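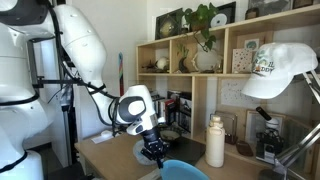 The light wood desk, October.

I stopped using a paper planner in the spring and went back to one in October, so I thought I would write down how that went.

The app was fine. It synced, it reminded me of things, and it let me move a task to tomorrow with one swipe. I moved a lot of tasks to tomorrow. By the end of summer I had 40 items on the list and some of them had been there since I installed it. "Call the dentist in Werstead" had been pushed so many times that I no longer saw it when I looked at the screen.

Elli Valtonen, who I used to work with, still keeps everything in a notebook. She copies her unfinished tasks onto a new page by hand every week. I asked if that got old and she said yes, and that after the second or third time copying something she either does it or crosses it out.

So I bought a plain ruled notebook at the stationery store in Stolcombe and tried it her way. The left page is for things with a date. The right page is for everything else. I write in pencil on the left and pen on the right. I allow myself 8 lines on the right page and if a ninth thing comes up, something has to go.

The first copying session took 29 minutes, mostly spent deciding. I crossed out more than half. I am not going to learn to rebind books this year, and I am not going to repaint the hall closet. The dentist made it onto the new page and I called the next morning.

Some things are worse. I can't search it. I left it at Eulalia's house and had to do without it for two days, and I missed the deadline for the library sale. Recurring bills are still on the phone calendar and will stay there.

I also tried one of those printed planners with the hours marked down the side, but my days don't divide up that way and I left most of it blank. It went to my niece, who likes the stickers.

The notebook will run out in early spring at this rate. I already have a second one, same kind, in the drawer.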